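Dealing with Liquid Spills in Shared Kitchens and Meeting Rooms

2/18/25
By Obaidul Matubbar, Windeck Facilities Services

Print this page | E-mail this page

Staff and visitors at all Windeck sites are asked to attend to spills promptly. The following procedure applies to water, tea, coffee and cordial. Chemical spills are covered separately.

Place the yellow sign from the cleaning cupboard where it can be seen from the doorway. Move laptops, chargers and power boards well clear, and switch off any floor outlet within reach of the liquid.
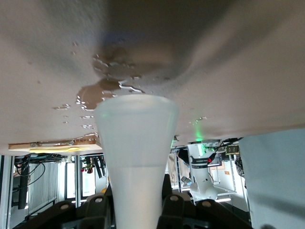
Lay absorbent cloth at the outer edge and work towards the centre. Wring the cloth into a bucket, not the hand basin. Milk or sugary drinks require a second wipe with warm water and neutral detergent, left for five minutes before drying.

Carpet should be blotted and never rubbed. If the stain is wider than 30 centimetres, telephone the Fornlow service desk on extension 70 and keep the area closed until an attendant arrives.

Used cloths are to be placed in the laundry tub in the Macaraeg Wing.

Related items
Reporting a Blocked Sink
Kitchen Roster, July
Care of Carpet Tiles
Keys and Access, Zakent Annexe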